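Home | Notebook | Materials | Folding | Older entries

Bench book, bedroom set: sweatshirts, day 2

3/24/22 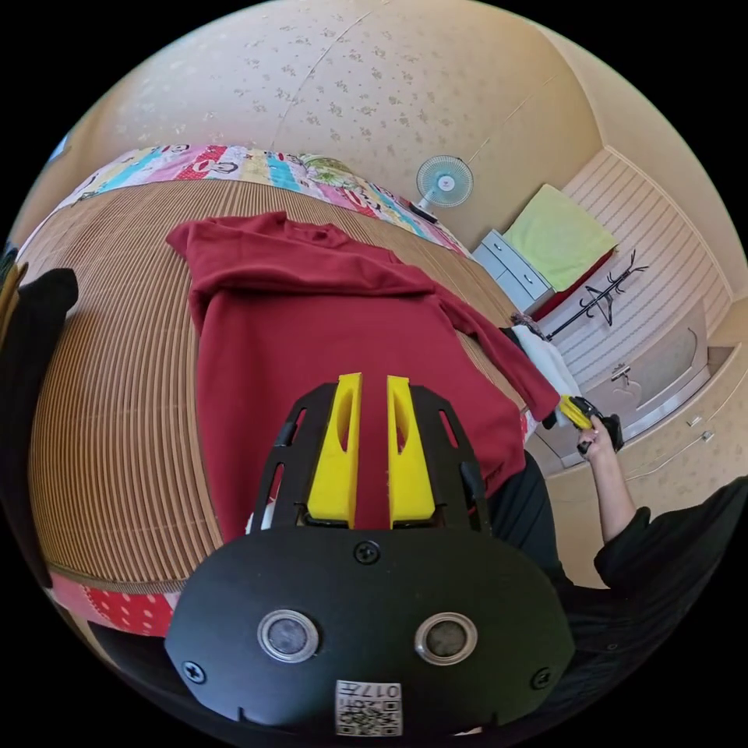

Carried on with the sweatshirts, still on the bed. Dark red one first as it's the worst behaved. Sleeves are the whole problem. Body folds fine whatever you do to it, but a long sleeve left out at an angle drags the shoulder round when you bring it over and then the hem isn't square any more.

Mat stays. Tan woven one, ribs all run the same way so you get a free straight line to fold against. Tried Tuesday's runs straight on the quilt and the cloth caught on every seam. Quilt now pushed back to the far edge, patchwork is too busy anyway, you lose sight of where the cuff is.

Order I'm using now:
- lay flat, collar away from me, smooth from the neck down
- sleeve out straight, flatten the seam at the shoulder BEFORE folding (skipped this twice, regretted it twice)
- sleeve across the back, cuff doubled down towards the hem
- other side same
- hem up to a hand short of the collar, then once more

Wrinkles at the shoulder seam: palm works better than fingers. Fingers just move the crease along a bit. Go outwards, collar to cuff, don't go back over it.

Zoi Gkikas reckons fold in thirds lengthways first and tuck the sleeves last. Did three that way. Neater stack, slower, and the sleeves make a lump in the middle that you can feel through the top layer. Might suit the thin ones. Not doing it for the heavy fleecy stuff.

Weights, because I said I would: red one 436 g on the kitchen scale, which is only good to a gram on a flat day. Grey Bakalis one went over 500 and the pan tipped so no proper number. Need a bigger bowl. Whole pile together 2,375 g, weighed in the laundry bag, bag taken off after.

Drawer test. Galtix drawer takes five folded my way if they stand on edge, four lying down. Standing up is better, you can see all the colours and nothing gets crushed at the bottom. They do flop when the drawer's half empty. Bookend? Shoe box cut down? Try both next week.

Other bits
- the Runis drying rack leaves a ridge across the chest. Hang from the hem insted, or dry flat
- lint roller finished, none in the cupboard
- turn cuffs right way out at the wash, not on the bed. Takes ages on the bed
- the Cornik one has a drawstring that ends up inside every fold. Tie it off first
- mat wants shaking out of the window, bits in it

Photographed folds go in the shared folder as usual, named by colour please, I spent half the morning looking for "top_final".

Question for myself: does it matter if the front or back is face down at the start? I've been doing it front down out of habit. Back down would save turning it at the end but then the sleeves show. Do a few of each before deciding, same garment, don't swap half way through like last November.

Still to do: the two hooded ones. Hood flat between the shoulders first then carry on as normal, I think. Or hood as a pocket and stuff the rest in it, fine for travelling, useless for the drawer. Pillowcases after that if theres time. Tea.

Comments (4)

mapleandtwine: Front down here too. My mum did it that way and I've never thought about it until now.

R. from upstairs: Hood as a pocket gets my vote, I do it for camping. Comes out looking like a dishcloth though.

Zoi Gkikas: The lump goes if you stagger the cuffs! One higher than the other. I did show you.

pegbag: which way do the ribs on the mat run, along the bed or across? Mine keeps sliding off.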